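Hair coloring
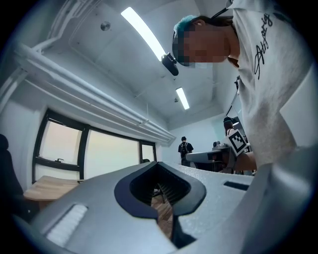
Turquoise-blue hair, darker toward the back

Hair coloring is the practice of changing the color of the hair, usually with dyes, bleach or plant pigments. It is one of the oldest beauty habits we know of, and still one of the most playful. Ancient Egyptians used henna, and Romans had recipes for black dye that called for fermented leeches!

Types

Permanent dyes work inside the hair shaft and last until the hair grows out or is cut. Semi-permanent dyes stay closer to the surface and fade a little with every wash. Most bright blues, greens and pinks belong to this second group, and they show up best on hair that is very light or has been bleached first.

Fading is half the fun for many wearers. A strong blue can drift toward sea green or silver over a few weeks – a whole run of colors from a single tub. Cool water and gentle shampoo slow this down.

History

The first modern synthetic hair dyes grew out of 19th-century chemistry, and home kits spread widely in the 20th. Vivid shades took off with the punk scene of the 1970s. In Vestville, the colorist Nasrin Asadi opened the Cameo salon with 5 chairs and a wall of 327 dyed hair swatches, which visitors are welcome to touch.

See also

Bleach
Henna
Highlights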